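Avaliação de uma aquisição com prémio de controlo: o caso Drutar / Skollska
Relatório de projeto, unidade curricular de Finanças Empresariais II
Autores: Wanda Czarnecka, Kobina Opoku, Flurina Pfister
Orientação: Gertraud Kofler
Entregue em 2023-07-23

1. Objeto

O relatório analisa a oferta da Drutar, grupo de artigos para o lar, sobre a totalidade do capital da Skollska, fabricante de loiça de mesa cotada num mercado secundário. Pretende-se determinar se o preço oferecido é compatível com o valor autónomo da sociedade visada acrescido das sinergias anunciadas, e medir a reação da cotação no período em torno do anúncio.

2. Termos da oferta

A contrapartida é integralmente em numerário e corresponde a um valor total de 500 milhões de euros, dívida líquida incluída. A dívida líquida da Skollska à data do último balanço era de 200 milhões, pelo que o valor implícito do capital próprio é de 300 milhões. A eficácia da oferta depende da aceitação por acionistas que representem a maioria dos direitos de voto e da não oposição da autoridade da concorrência. O fecho está previsto para setembro. A Waneo, principal acionista da visada, assumiu o compromisso irrevogável de vender a sua posição.

3. Dados e método

Foram usados três métodos: fluxos de caixa descontados, múltiplos de sociedades comparáveis e múltiplos de transações. A amostra de comparáveis inclui seis sociedades do setor, entre as quais a Danzer. Foram excluídas as que obtêm a maior parte do volume de negócios fora do segmento doméstico. As cotações diárias foram extraídas em preços de fecho ajustados a dividendos. A base de dados final contém 2328 observações.

Para o estudo de evento adotou-se o modelo de mercado, estimado por mínimos quadrados numa janela anterior ao anúncio. O rendimento anormal é a diferença entre o rendimento observado e o previsto pelo modelo. Não se corrigiu a heterocedasticidade, limitação assinalada por Domenica Lüthi na revisão intermédia e que se mantém na versão final.

4. Resultados

O método dos fluxos de caixa descontados conduz a um valor autónomo inferior ao oferecido. A diferença é coberta pelas sinergias apenas no cenário em que a poupança nas compras de matéria-prima se realiza por inteiro e sem atraso. No cenário intermédio, a operação transfere para os acionistas da Skollska a maior parte do valor criado. No cenário adverso, o valor atual líquido para a Drutar é negativo.

Os múltiplos de sociedades comparáveis situam a oferta no limite superior do intervalo. A exclusão da Danzer, cujo múltiplo é o mais elevado da amostra, coloca a oferta acima do intervalo. Os múltiplos de transações foram considerados pouco informativos devido à idade das operações disponíveis.

O rendimento anormal da visada no dia do anúncio é positivo e estatisticamente significativo. O da oferente é negativo, mas não se distingue de zero ao nível de significância adotado. Nos dias seguintes, a cotação da Skollska estabilizou ligeiramente abaixo do preço da oferta, diferença interpretada como remuneração do risco de não conclusão.

5. Sensibilidade

A variável com maior efeito sobre o resultado é o custo médio ponderado do capital, seguida da taxa de crescimento na perpetuidade. A margem operacional tem efeito menor do que o esperado no início do projeto, dado que o plano de investimento foi modelado como proporção do volume de negócios. A folha de cálculo com os três cenários foi entregue em separado.
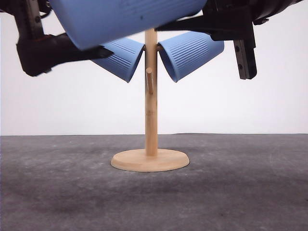
A previsão de receitas da Skollska foi construída por família de produto, com preço médio e volume separados. Para as peças vendidas à unidade usou-se o preço de tabela, deduzido do desconto à distribuição. Os conjuntos exigiram tratamento próprio: um suporte de madeira com canecas iguais, todas em azul-claro, gera uma única linha de faturação, embora combine dois materiais com custos e fornecedores diferentes. A receita destes conjuntos foi repartida na proporção do custo direto de cada componente, e o mesmo critério foi aplicado aos três cenários.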